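To: Galtow Regional Library Network, member list
From: Office of Resource Sharing, Galtow
Subject: Re: Return of bound periodicals before the August transfer

Dear members,

Thank you for the replies received so far. The questions from the Wevness branch are quoted below, as several other branches have raised the same points.

> Our branch holds 14 boxes of bound periodicals marked for
> transfer to the Siriwan storage building. The notice says that
> all volumes must be listed before pickup. Does this apply to
> duplicate volumes as well? We would also like to know whether
> unbound issues of the Jisteck Quarterly should go in the same
> boxes or be held back until the binding contract is renewed.
>
> Wevness Branch, Periodicals Desk

Duplicate volumes must be listed. The Siriwan building will keep no more than 2 copies of any volume, and the choice between copies will be made there on the basis of condition. Branches are asked not to discard duplicates on their own authority, even where a copy is badly worn. A volume with a broken spine may still hold the only complete index for its year.

Unbound issues should be held back. The binding contract is under review and no new work will be sent out before the transfer is finished. Please keep unbound issues flat, in order, and away from outside walls. Loose supplements should stay with the issue they came with.

The list for each box should give the title, volume number, years covered and any missing pages known to staff. One copy goes inside the box and one is sent to this office. Boxes should not be filled above the hand holes. The network expects to move almost 3,000 volumes, and the loading dock at Siriwan can receive deliveries only until 4 p.m.

Members have also asked how page references should be written when part of an issue is requested from storage. The form used in the Jisteck Quarterly itself is preferred, as it is printed at the foot of each page and can be copied directly (e.g. Jisteck Quarterly, Vol. 14, No. 2, p. 8).
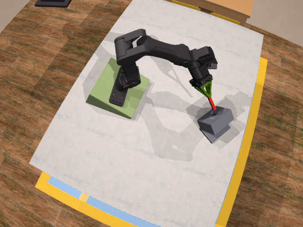 Black robotic arm with red rod touching a gray block

Requests that give only a year and an article title will be accepted, but they will take longer to fill. Where a volume was renumbered after a change of publisher, please give both numbers if they are known.

Corrections to lists already submitted may be sent to this address. Please put the branch name and box number in the subject line.

Office of Resource Sharing
Galtow Regional Library Network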